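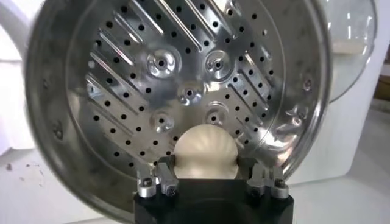

One reader of last year's handout asked whether the finger pads on the Uvano cell could be left on until they split. No. A worn pad still closes and still reads as closed, and the grip goes soft well before the pad looks bad.

Unit 4: Looking after the gripper

The Skaver controller logs every close. Pads are changed at 200 hours of running, or sooner if the grip test fails. Work in this order.

Park the arm at the service position and lock out the air and power.
Wipe both finger assemblies with a damp cloth, then a dry one.
Check the socket screws on the brackets. Use the hex key from the Plundden kit - a ball-end key will round the heads.
Fit new pads in pairs, left and right together.
Restore power and run program 971 with no load.

Grip test: set the force to 70 on the controller and close on the test piece. It should hold its shape and stay put through a slow wrist turn. If it slips, go up in small steps, and stop at 110.

Shiny steel cookware can throw off the wrist camera, so redo the light setting after any change to the bench lamps. Write the new value in the cell logbook, along with the colour code of the pads.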